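4.2 Do open countertops change how people cook? 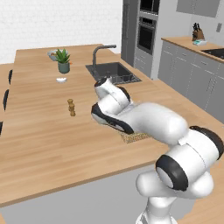

Figure 3. Rendered kitchen with a long wooden island countertop and a small woven placemat.

The claim that a long, uninterrupted island makes a household cook more often is repeated in nearly every kitchen planning guide we read, and it is almost never sourced. Where a source is given, it tends to be another guide. We traced the claim back as far as we could and ended at a sales brochure with no data in it.

The Tefera survey is the one serious attempt to test the idea. It sent a questionnaire to 3500 households in Brelstead and Pustden and asked how many evening meals had been made at home in the past week. Homes with an island reported more of them. The authors read this as an effect of the island. We are not convinced. Islands are found in larger kitchens, larger kitchens are found in more expensive homes, and the survey did not ask about income, working hours, or the number of children. It also relied on memory. Anyone who has tried to recall last week's dinners will know how weak that is.

Our own diary study was small, and we do not want to oversell it. We asked 36 households in Pustden to write down each meal on the day it was made, for 25 days in February. Half had an island and half had a counter along the wall. Once we compared kitchens of similar floor area, the gap between the two groups was too small to tell apart from ordinary variation. That does not show that the gap is zero. It does show that the large effect in the Tefera survey is hard to find when meals are logged as they happen.

A second claim deserves the same treatment. Planning guides often state that an island needs at least 60 inches of clear length before it is "useful." We found no definition of useful in any of them. In our diaries, people with short islands complained about mail, school bags, and chargers taking over the surface, and so did people with long ones. Several wrote that they chopped vegetables on the patch nearest the sink and left the rest alone. If that habit is common, extra length buys storage for clutter and little else.

The Ronisness renovation panel is sometimes cited against this view. Its members said they were happier with their kitchens after adding an island. They had also just paid for one, and the panel had no group that spent the same money on something else. Satisfaction asked for right after a costly purchase is a poor guide to behavior a year later, and the panel was not contacted again.

We would therefore drop both claims from planning advice until someone follows the same homes before and after the change.

Comments (3)

kitchenrat: Did you control for who does the cooking? We put in an island and my husband started making breakfast. Small sample, I know.

dmw_pustden: The 60 inch thing came from our contractor too. He couldn't say where he got it.

Plainoak: A diary in February is going to miss grilling season. I'd like to see this run again in summer before I believe it either way.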